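Lorkuswood snack rule promises a lot and shows little

Lorkuswood wants its after-school programs to stop handing out snacks by the bag. Starting in September, children at the city's 12 program sites would get a set portion on a tray, picked from a list put together by a nutrition firm called Clovov. The city says kids will eat better and less food will be thrown out.

It may be right. It has not given parents much reason to think so.
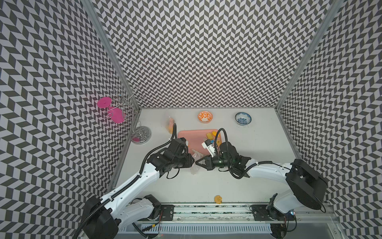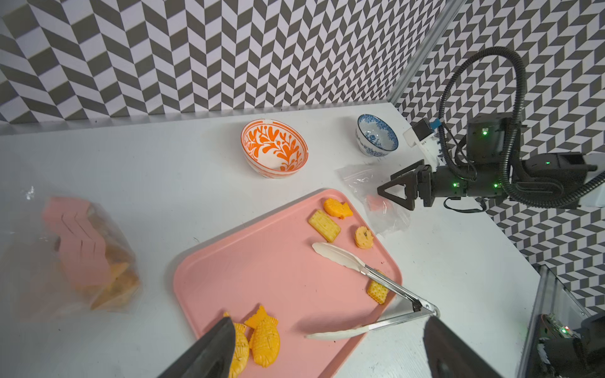
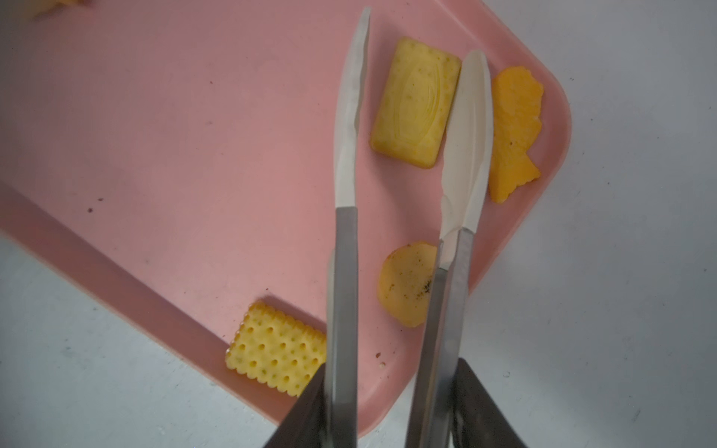
The plan went before the city council in July and took up less of the evening than a dispute over leaf pickup. It passed its first vote. A second vote is due before the school year starts, and the parks department is already talking as if that one is a formality.

At the heart of the plan is a trial run last spring at the Suwannarat Center on the east side of town. The department says snack waste there fell by 85 percent in 5 weeks. That figure appears on the first page of the handout given to the council, in very large type. It appears again on page two.

What the handout leaves out is how waste was measured in the first place. Asked for the numbers behind the claim, the department sent a one-page sheet showing a total for the week before the trial and a total for its last week. The weeks in between are blank. The sheet doesn't say who did the weighing, or whether a half-eaten cracker and an unopened bag were treated the same way.

The week before the trial also included a staff training day, when the center usually puts out extra food. The last week included two early closings. Fewer children in the building would mean less food in the trash, tray or no tray. The department said it was "aware of normal changes in attendance" and did not adjust for them.

Orathai Phuthong has two sons at the Suwannarat Center and spoke against the plan in July. She doesn't object to healthier snacks. She objects to being told that something worked when she can't see how anyone would know.

"My younger one came home hungry every day of that trial," she said. "Maybe he was growing. Maybe he didn't like the crackers. I asked if they were keeping track of that, and they said it was outside the scope. So what was the scope?"

She also wants to know why the list of approved snacks is so short. Of the items on it, more than half are made by one company, Vullura, which sells crackers and puffed corn under several names. Clovov says it picked them on salt, sugar and price, and that it takes no money from Vullura. It would not share the scores it gave to products that didn't make the list. Those, a spokesman said in an email, are part of how the firm does business.

That would be easier to accept if the city had done its own check. It hasn't. The parks department has no nutrition staff, and the county health office, which does, was not asked to review the list. A county employee who handles food permits said the office would have been glad to look at it and still would be.

Then there is the cost. The department says the change will add $665 per site in the first year, mostly for trays and serving tools, and will pay for itself after that through smaller food orders. The first half of that sentence seems solid enough. Trays have a price and anyone can look it up. The second half depends on the waste figure from the trial, and so rests on two totals from two unusual weeks.

Staff time isn't in the estimate at all. Handing a child a sealed bag takes a second. Portioning food, serving it and washing trays afterward takes longer, and several of the sites run with two adults in the room. One site leader, who asked not to be named so as not to upset the department, said her crew had been told to "fold it into cleanup." She said cleanup already runs past closing most nights.

Supporters on the council say the critics are making a big fight out of a small thing. Bags of chips are not a great snack, they point out, and the present setup has no rules to speak of. Both points are fair. A weak plan might still be better than none, and some parents at the July meeting said they would take any change that got the orange dust off their couches.

But the city is asking for a two-year contract with Clovov, and the draft has no clause that lets it walk away if waste goes back up. It has no clause requiring anyone to measure waste again, either. Asked how it would know in a year whether the rule was doing what was promised, the department said it would "continue to listen to feedback from families."

Phuthong said she has sent feedback three times, once by letter. She is waiting for a reply.

The contract draft is posted on the city website under parks notices. Written comments can be left at the front desk at City Hall until 5 p.m. on the day of the second vote.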